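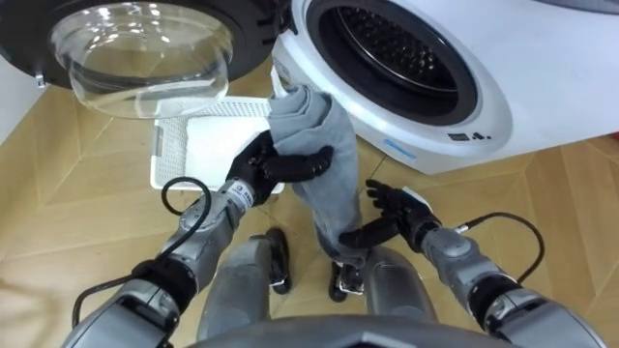
Home | News | What's On | Opinion | Contact

Hard water scheme gets the go-ahead in Gurard, and my kettle can't wait

Print this page | E-mail to a friend

Well, it's happened at last. After more meetings than I care to remember (I sat through most of them, usually on the chair with the wobbly leg), the water company Mullico has said yes to a softening plant for Gurard. Work starts in March up at the Kamath reservoir, and if it all goes to plan we should be getting softer water through our taps 10 months after that.

If you've moved here lately you may not know what the fuss is about. Give it a few weeks! Our water comes up through chalk and it leaves its mark on everything. I've been through 9 kettles since I came to live here, and I'm still finding white flakes in my tea. My shower head dribbles out of one side. The lady in the chemist's told me she can spot a Gurard customer by the hand cream in their basket.

Then there's the washing. Mullico's own leaflet, which came through my door last week, says homes in the town should be able to use less powder once the plant is running, and that towels and jumpers ought to come out softer. I'll believe it when I can fold a flannel without it cracking, but I'm hopeful. My sister lives over in Nudis, where they've had soft water for years, and she puts in such a tiny spoonful of powder that I thought she'd forgotten it.

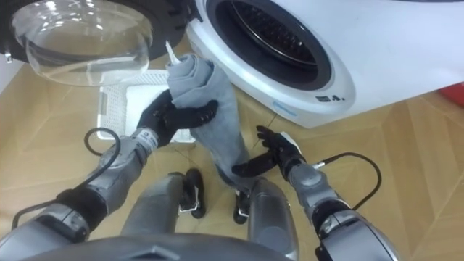
Not everyone is happy, mind you. A fair few people at Thursday's meeting said they like the taste of the water as it is, and one chap behind me said he'd sooner drink from the duck pond. Mullico's answer was that the water will be made softer but not completely soft, so most of us shouldn't notice much in the glass. There'll be a tasting in the library in the spring where you can try the two side by side. I'll be going along, if only for the biscuits.

The other moan was about the money, as you'd expect. The plan is to add £2 a month to each household bill, and that starts when the plant does, so we won't be paying for it while they're still digging. I asked what would happen if the work ran late and was told the charge would wait too. I wrote that down and underlined it.

The bit that worries me more is the lorries. There'll be up to 70 a week going up Kamath Lane while the foundations go in, and anyone who's met the school bus coming the other way by the bridge knows how that ends (in reverse, mostly). Mullico says there will be no deliveries before half past nine in the morning or during the school run home, and there'll be a man with a sign at the bridge. I'd like to see two men and two signs myself.

The drawings are up in the library entrance until the end of the month, next to the lost gloves. You can leave your comments in the box there, or send them to Mullico by post. If you've already got a softener at home, ask about it before you rip it out, as they were a bit vague on the night about what settings you'd need. I've asked them to put something in writing and will pop it on here when it comes.

Print this page | E-mail to a friend

We use cookies to make this site work and to see which pages get read. By carrying on you agree to this. OK | Find out more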